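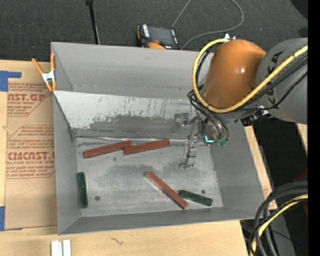

¿Cuántas demos hacen falta para que el brazo aprenda a sacar bloques del cajón? Con 60 limpias debería bastar para la primera versión; con 20 se queda corto en cuanto un bloque está pegado a la pared.

7/21/22 – cuaderno de taller, celda Cifuentes

Empiezo tarde, el servidor de Stosunine no levantaba. Reiniciado, ok. Grabador Clavirex en la versión de abril, no actualizar hasta cerrar esta tanda.

Tarea: coger un bloque, el que sea, y llevarlo a la bandeja. Rojizos y verdes oscuros mezclados en el cajón metálico. Nada de ordenar por color todavía.

Primero guiado a mano. Mal. La muñeca pesa y acabo empujando con todo el cuerpo, la trayectoria sale con temblor y encima mi brazo tapa la cámara fija. 11 tomas, todas a la carpeta de descartes. No usarlas aunque el log las de por buenas.

Paso a mando remoto. Mejor. Velocidad baja al entrar en el cajón, normal fuera. Lo que cuesta es la profundidad, con la vista de cámara me quedo corto casi siempre – mirar el cajón directamente, no la pantalla.

Casos que hay que enseñar sí o sí:
bloque paralelo a la pared izquierda, casi sin hueco para el dedo. Entrar con la pinza girada y separarlo un poco antes de cerrar
dos rojizos tocándose por los extremos, al fondo. Coger por el lado libre, si no se viene el otro detras
rojizo y verde casi juntos delante. Ojo con la pared frontal, es baja pero el conector de la pinza se acerca demasiado
bloque apoyado inclinado, cerrar despacio

El panel inclinado del fondo también da guerra. Si bajo recto con un dedo ya detrás del bloque, roza. Bajar delante y luego acercar. En 2 tomas toqué el panel, marcadas como fallo, pero las guardo por si Pimden quiere ejemplos negativos.

Criterio para dar una demo por buena: un solo intento de cierre, sin paradas largas en el aire, pinza abierta al principio y al final. Si dudo, fuera.

Cables: revisar el bucle amarillo de la muñeca antes de cada tanda, al girar mucho tira. No pasar de medio giro.

Pinza de muelle en la esquina del cajón, no quitarla. Si se mueve el cajón hay que repetir la calibración entera y no tengo ganas.

Pendiente:
recolocar los bloques entre tomas sin mirar, que me sale siempre el mismo dibujo
preguntar a Stosunine si el grabador puede cortar solo los segundos muertos del prinicpio
probar entrenamiento corto con lo que haya antes de seguir grabando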